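Shed diary, September, getting on for ten at night

The folding arm got hold of the navy cloth tonight and I am far too wound up to go to bed. 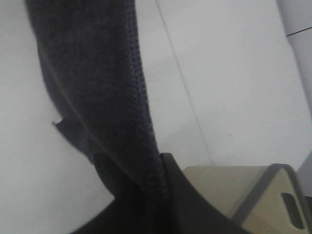 Cecilia reckons I should forget about clothes until I've sorted the wrist, and she told me so twice before she'd even put her bag down. Her argument is that cloth hides sloppy mechanics, so I'll end up blaming the fabric for a loose screw. Fair enough, she's probably right, but I've been gripping foam blocks since winter and I'm sick of the sight of them!

So, navy fabric. It's a nightmare, to be fair. A block stays the shape you left it, and this stuff folds over on itself and goes thick right where the finger wants to close. I've got the closing force set at 346 in the software (whatever that means, the units are whatever Yaw made up when he wrote the thing) and I want to try it at 200 tomorrow and see if it's any kinder on the fabric. Anything over 753 and the motor sulks and shuts itself down. I have that one written on masking tape on the power supply so I don't forget again.

I like the black fingers much better than the old straight ones. The curve was Yaw's idea. I printed five of the things before I got a tip I didn't want to sand, and the fourth was honestly pretty good until I trod on it. The dark colour is a pain though, dark finger on dark cloth, and I can see myself squinting at the wrist camera every time to work out where one stops and the other starts. Might do the next pair in orange if the shop in Atdale still has that roll.

Cecilia stayed for a cuppa and had a go at the wrist with a hex key while I pretended not to mind. She says there's play in it, a bit of a wobble when you push sideways. I said there's play in my own wrist these days. She didn't laugh, she asked where I kept the thread locker. (Second drawer, under the Plendico catalogue, dried up. Need to buy more.)

Ezequiel messaged too, wanting to know when he can have his bench clamp back. Told him the weekend. The clamp is currently holding up half the machine so I'd better come up with something else before then, maybe that bit of angle from the old shelving.

Jobs for tomorrow:
thread locker
try 200
move the light so it isn't glaring off the table
clamp!!
ring Mum

Kettle's just clicked off and I've left the compressor on at the wall, so back out in my slippers I go.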